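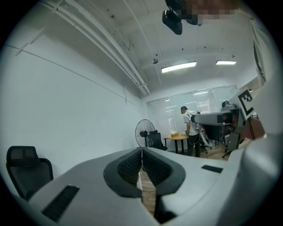 When does the Wakia clinic get its phones back? The phone company told the front desk it would be September 28 at the earliest, and until then you have to walk in or send somebody.

Home | Local | Health | Roads | Letters

Clinic phones still dead in Wakia, and the pharmacy shelf is getting thin
By Rochelle Doolan, 20th September

I drove up to Wakia this morning to see how folks are managing, and wow, the line was out the door by the time I parked. The storm took down the relay on the Trikau ridge, so there's no cell service and no landline anywhere in the valley. The clinic looks after 982 registered patients, and right now not one of them can call ahead (or call an ambulance, which is the part that worries me most).

Everett Benavides runs the nursing side. He told me 58 people came through yesterday, a lot of them just to ask if their appointment was still on.
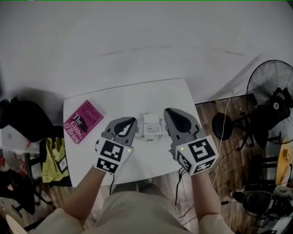

He's also down to 8 days of insulin. The regular delivery comes over the Dimitrov bridge, and that's closed to trucks, so two boxes came up in the back of a pickup instead. "We're okay for the folks we know about," he said. "I'm thinking about the ones up the hill I haven't heard from."

I asked the county if it could send a satellite phone. The woman I talked to was very nice and said the request was "in the pile." I'll keep bugging her!

One bit of good news: the ambulance from Wolamum is now parked at the Wakia fire station overnight, so if something goes wrong after dark, send a neighbor straight there.

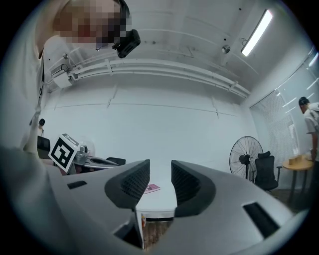

Picking up prescriptions this week

Bring your old bottle or the label off it. The pharmacy window opens at 8 and refills are for two weeks only until the bridge reopens. You can pick up for a neighbor if you have a signed note from them.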